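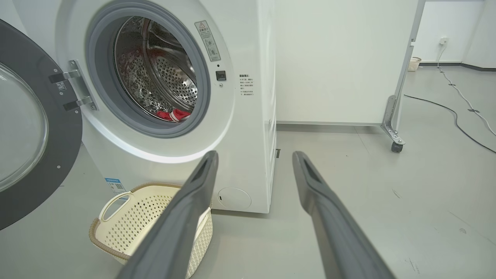
Playing old records along with silent cartoons for a kids' show – how do you keep it together?

Posted in Music & Stage, 15/07/2023

Colleen Després

Hi all, longtime reader, and I finally have something to ask. I run the Saturday-morning-type film thing at the old Dredton theater (it isn't on Saturdays anymore, but everybody still calls it that), and for October I talked them into letting me do a show where we run silent cartoons and trick films on the big screen and I play lounge and exotica records along with them. Vibraphones, bongos, whistling, harps going all the way up and all the way back down, you know the stuff. I grew up on my aunt's collection and I love it more than is reasonable.

At home this works like a dream! I put on a film with no sound, drop the needle, and somehow the cat always falls off the fence right when the trombone slides. I did it for my nieces over the holidays and they screamed. So I figured, great, that's a show.

Then I tried it in the theater and it was a mess. The film runs off a laptop in the booth, and I'm down front on stage left with my turntable, and by the time I saw the picture start and got the needle down I was already behind. Then the record was over way before the cartoon was, so the last stretch was dead quiet except for me flipping through the crate. I tried it again and the music was too early. I tried it with a different record and it was just wrong, like the whole film went sad.

So my questions, all in a pile, sorry:

How do people line up a record with a film when they're not standing next to the projector? Is there a trick, or do I need somebody in the booth giving me a signal?

Do I really have to match things up closely, or do kids not care?

What do you do in the gaps? Most of these tunes run under 3 minutes and the films are longer than that.

And is it crazy to use the real records? My husband says put it all on the laptop and be done with it, and he's probably right, but half the fun for me is kids seeing a record player. Some of them have never seen one up close. Last year a boy asked me where you plug in the headphones on the record itself.

Other stuff that might matter: the place seats 378, and we won't fill it but we'll have a decent crowd of little ones down front. My turntable is an old Bolla, belt drive, nothing fancy, and it goes into a Maeng mixer that belongs to the theater. The house speakers are good. I have the room for two rehearsals before the show and that's it, they're building a set for the musical in there the rest of the time.

Thanks in advance, and if anybody has a favorite goofy record for a chase scene, I am all ears.

Cletus Lyons

Oh, I like this question. I did live music for silents for a good many years, mostly piano, some with a little trio, and toward the end I did a few with records because my hands had gotten bad and I didn't want to quit. So I've been in your shoes, stage left and everything.

First thing, quit chasing the picture. You see the film start, you react, you lower the arm, the lead-in groove goes by, and you've lost several seconds before there's a note. You will never win that race. Let the music go first. Get the record spinning, let the audience hear a few bars in the dark, and have the booth start the film on a spot in the music you both know. A cymbal crash, a bird call, whatever's easy to hear up there. Now it's the booth person's job to react, and all they've got to do is hit the space bar. Much easier job than yours! And it feels terrific out in the seats, too, with the lights down and the bongos going and then the picture pops up.

You do need a booth person, yes. Get one who likes music. I once had a very nice young man up there who couldn't tell the intro from the tune and we started a train film in the middle of a ballad. We lived.

Second, about matching. I'd worry about the mood and the speed and leave the rest alone. If the film is busy, the record ought to be busy. If the film stops and a fellow looks at a flower, and your record is still galloping, folks will laugh anyhow, and they'll think you meant it. The eye does an awful lot of the work. You found that out with the cat on the fence – the music was going to slide there no matter what, and your nieces' brains hooked the two together. That will happen in the theater just as well once your start is right.

What you can't get away with is a wrong ending. Kids know when something is over. If "The End" comes up and the record is in the middle of verse two, it feels like somebody forgot them. So plan backward. Time the film from the last big gag to the end card, find the last bit of a tune that runs about as long, and make that your final piece. Then the only cue you have to nail is that one. Everything before it can wander.

For the gaps, you want a second turntable. I know, I know. But borrow one, it doesn't need to match. Your mixer will have more than one input, though do check that it has more than one phono input, because if you plug a turntable into a regular line input you'll get a thin little whisper and think you broke it. If it's only got the one, you need a small phono preamp for the other deck. They're cheap. I used a Junberg for ages that I found in a box of cables at a church sale, and it hummed some, but nobody under ten complained.

With two decks you start the next tune while the last one is ringing out. Don't try to be a disc jockey about it. Just fade one down and the other up, slow hands. If the keys clash for a second, well, that's space age.

If you can't get a second deck, have an instrument handy. I kept a slide whistle and a wood block in my coat. Flip the record with one hand and toot with the other. The kids liked that better than the records, which hurt my feelings a little.

One more on the real records, because I'm with you and not your husband. Put the turntable on something heavy. A theater stage is a big drum, and little kids stomp. I had a needle jump clear across a side during a parade cartoon. A paving stone on top of a piece of foam did the trick for me after that. And keep it back from the speakers or you'll get that low howl when you turn it up. Try it at rehearsal a good bit louder than you think you need, since a room full of coats and children soaks up sound.

For chases, anything with xylophone. Doesn't matter who. The faster the better.

popcorn_in_the_organ_loft

not as experienced as the guy above but I'd side with the husband lol. put everything on the laptop as one file with the music already lined up, then have the record player on stage spinning a record you don't mind getting scratched with the volume down. kids see the record, sound is perfect, nobody's sweating. my sister's dance school does it like this

also check if you need permission to play the records in public, the films might be old enough to be free to show but the recordings are a separate thing. ask the theater if they already have a music license that covers it, a lot of places do and a lot of places think they do

Colleen Després

Thank you both so much! Cletus, the music-first idea made me smack my forehead. I've been doing it backward this whole time, and I think it fixes most of what went wrong. I have a friend who plays drums in the pit band and he's going to be my space bar guy, so if he can't hear a cymbal crash we've got bigger problems.

I went over and looked at the mixer. There's one phono input and a bunch of regular ones, so I'm on the hunt for a preamp. The second turntable is coming from my brother-in-law, who made me promise no children would touch it (I promised, but I've met these children).

Popcorn, I did laugh, and my husband is thrilled somebody took his side. I can't quite bring myself to do the pretend record, but I'm going to make the all-in-one file anyhow and keep it on the laptop in case a needle goes or my nerves do. And good call on the permission thing. I asked the theater manager, and she's looking up what their license says before I settle on my list.

Still working on my ending for the last film. It's a moon trip with a lot of smoke and a sort of dance at the end, and I've got a harp number that's nearly right but it has this long fade. Does a fade-out feel like an ending to a kid?

Cletus Lyons

A fade's all right if you bring the lights up along with it. Have your drummer friend tell whoever's on the light board. If there's no one on the board, cut the tune off yourself on a good strong note before the fade gets going, pull the fader down quick, and ding a triangle. I've done both and I like the triangle.

Let us know how the paving stone works out.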